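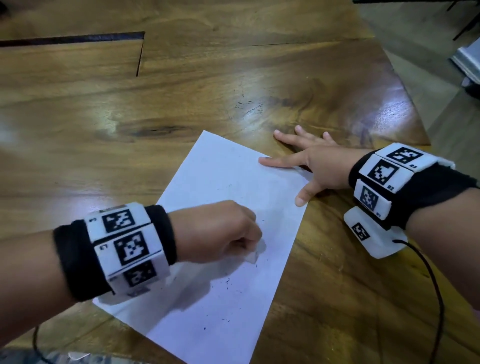
The first batch of tote bags came back from the printer in December, and the black was brown. It was a dark brown that looked fine until you put one next to a pair of black jeans, and then you couldn't stop seeing it. I had ordered 40 of them for the Brisevon winter market and had paid for them up front.

I should say how the order came about. Brisevon is a small record shop, two rooms and a listening corner, and Joana Cunha has run it for as long as I've lived in this town. She wanted something to sell at the counter that wasn't a record. She had tried mugs, which broke, and pins, which people stole. A bag made sense because her customers walk out with twelve-inch squares under their arms and half the time it's raining.

The design is a lighthouse made of stacked speaker cabinets, with the beam coming out of the top one as a set of straight lines. I drew it by hand first, scanned it, and cleaned it up on the computer over a few evenings. The shop name runs down the side in capitals. Joana asked for no slogan and I was glad to hear it.

I sent the file to Arnetti, who I had used once before for a run of shirts. The shirts were good. What I didn't know is that they had changed their ink supplier in the meantime, and that their new black is mixed for white cotton. My bags are unbleached canvas, and on a yellowish cloth that ink goes warm. Yevhen Dovhaniuk at Arnetti explained this to me on the phone and was decent about it. He offered to reprint half at cost. I said I would think it over, and then I sat with a bag on my knees for a while and decided the brown wasn't a disaster.

Joana didn't think so either. She put 20 of them on the hook by the register and they were gone before the market even opened. One customer asked if the brown was meant to match the old Sârbu label, the one with the coffee-colored center. I said no. I have used the idea since, though, so thank you to whoever that was.

For the second run I changed three things.

The lines in the beam are thicker. On the first bags the thinnest ones filled in at the bottom, where they meet the top cabinet. I had drawn them too close together for a screen that coarse. Aurora Lobo, who prints posters and knows far more than I do, told me to draw at final size on paper and look at it from across the room. If two lines become one line at that distance, they'll become one line on canvas too. I redrew the whole beam that way.

The handles are longer. This had nothing to do with me — the short-handled bag was out of stock and the supplier, Drondis, sent the long one as a substitute. Their article number is 2318, in case you want the same one. It goes over a winter coat, which the old one didn't. A record fits in flat with a little room at the sides.

And the ink is a real brown this time, chosen from a swatch card. It costs the same as black. I asked for a test print on a scrap of the same canvas before saying yes, and I'll do that every time from now on. It added a few days and one trip across town.

The price at the shop is a little higher than before. Joana and I went back and forth on it. The canvas is heavier and the long handles cost more, and I didn't want to make up the difference by paying myself nothing, which is how I did the first run. I think the new price is fair. It's still less than a new LP.

A few people have asked about a shirt with the lighthouse on it. I made a mockup and it looks wrong. The drawing is tall and narrow, and on a chest it sits like a necktie. Burgi Kaufmann suggested putting it on the back, off to one side, running from the shoulder down. That might work. I haven't had time to try it at full size.

The new bags are at Brisevon now, on the same hook. If you're not local, write to me and I'll mail you one folded in a flat envelope. It will have a crease across the lighthouse that comes out with an iron, from the inside, on medium heat.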